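Skurneo 办公用品与线材管理｜六月线材整理工作说明（一）

各位同事：为改善公共区域线材混放的情况，本部门自本月起开展闲置线材清理。现将有关做法分条发布，请各办公室参照执行。

（二）清理范围包括闲置电源线、延长线及各类连接线。正在使用的线材不在此次清理之列，请勿擅自拔除。

（三）线材入筐前须先盘绕成圈。盘绕时顺线材自然弯曲的方向进行，不得折角，不得在手肘上硬绕。黑色线材外观相近，盘好后应逐条平放于桌面，核对接头型号，再行归类。
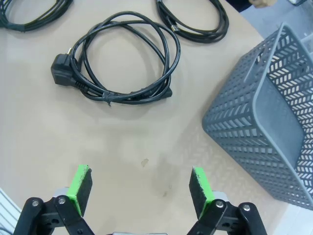
（四）每圈直径以不超过 20 厘米为宜。较长的线材可适当放宽，但须保证平放入筐后不高出筐沿。线尾预留一小段，便于系挂标签。

（五）标签统一使用 Plalar 系列，注明线材类型、长度及所属办公室。字迹应清晰，不得以铅笔填写。旧标签请先行撕除，避免新旧编号并存。

（六）收纳筐选用灰色镂空塑料筐，便于通风，也便于从侧面辨认筐内物品。分拣时，收纳筐置于桌面两端，待分拣的线材放在中间，左筐收可继续使用者，右筐收待检修者。两筐不得混用。

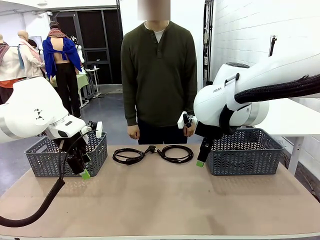

图片来源：Skurneo 行政事务部

（七）外皮破损、插头松动或接头变形的线材一律归入待检修筐，不得自行以胶带缠裹后继续使用。经检修确认无法修复的，由 Siriwan 仓储点统一回收。

（八）第一阶段涉及 13 间办公室，预计清理线材约 120 条。各办公室请指定一名联络人，名单报长野颯太（Sota Nagano）处汇总。

（九）收纳筐可向 Skokitz 库房申领，首批备有 30 只，领用时请登记。库房每日下午四时停止发放。

（十）清理完成后，桌面应擦拭干净，收纳筐归位上架，标签一面朝外。第二阶段安排另行通知。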